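Gripper finger pads drifting off center after pad change — handheld parallel gripper with linkage arms

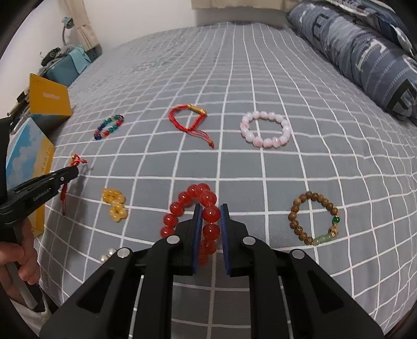

How often should the finger pads on a two-jaw gripper be replaced?
Replace them when the surface has gone shiny or when a part you used to hold starts to rotate in the grip. On small smooth parts that point comes well before the pad looks worn.

Posted by Kerttu Tikkanen, 3rd November

I look after a handheld unit with a symmetrical linkage, two pivot pins per side, soft pads on both jaws. It gets used on small round items, mostly beads and cord. I changed both pads last week with the Rastex self-adhesive type. Since then the jaws close with the right pad touching first at the tip and a visible gap at the heel. On flat stock it makes no difference. On anything round and glossy the part squirts out toward the heel as soon as I lift.

Checked so far: both pads are from the same sheet, the jaw screws are tight, and the linkage moves freely with no grit in it. I cleaned the old adhesive off with isopropyl. The width reading at full close was 0 before the change and is now 2 mm. Is this a pad problem or have I disturbed the linkage? I would prefer not to pull the pins if I can avoid it.

Saimi Eskola

The 2 mm reading and the tip contact are two separate faults, so treat them separately.

The reading first. If the new pads are thicker than the old ones, the jaws stop earlier and the encoder is still referenced to the old thickness. Measure an old pad and a new pad with calipers, on a clean area away from the edge. If the two new pads together account for the difference, rerun the zero with the jaws closed under light finger pressure. Do not squeeze hard during zeroing. The pads compress and you end up with a negative reading at normal grip force.

Now the tip contact. In most cases there is residue left under one end of the pad. Isopropyl softens that adhesive but it leaves a film in the corner where the jaw face meets the finger body. Peel the right pad, scrape the corner with a plastic blade, wipe again, and let it dry for 15 minutes before you put the new pad on. Press from the heel to the tip so that air moves out at the front.

If the gap is still there afterwards, check the pins. Open the jaws halfway, hold the left arm still and try to rock the right one sideways. Then swap. Both sides should feel the same. A worn bushing shows up as a click on one side only. Our units at Sevthorpe get this check every 200 hours, and in my experience the outer pin goes before the inner one.

When you do pull a pin, mark which side it came from. They wear to their own bushings and the fit is worse if you mix them.

One more point: for beads, a strip of paper in the jaws is a better test than the part itself. Close on it at the tip, then at the heel, and pull. The drag should match.

Vishwakarma

had same thing on ours, was the pads. the Cumeo ones are thinner, try those. never bothered with zeroing

Kerttu Tikkanen

Saimi, thank you. Calipers say 1 mm extra on each new pad, so that is the reading explained. There was a ridge of old adhesive at the tip end of the right jaw — I had missed it under the bench light. Scraped, dried, refitted, zeroed. Paper drag is now even at both ends. There is a faint click on the left outer pin, which I will leave until the January service unless it gets worse.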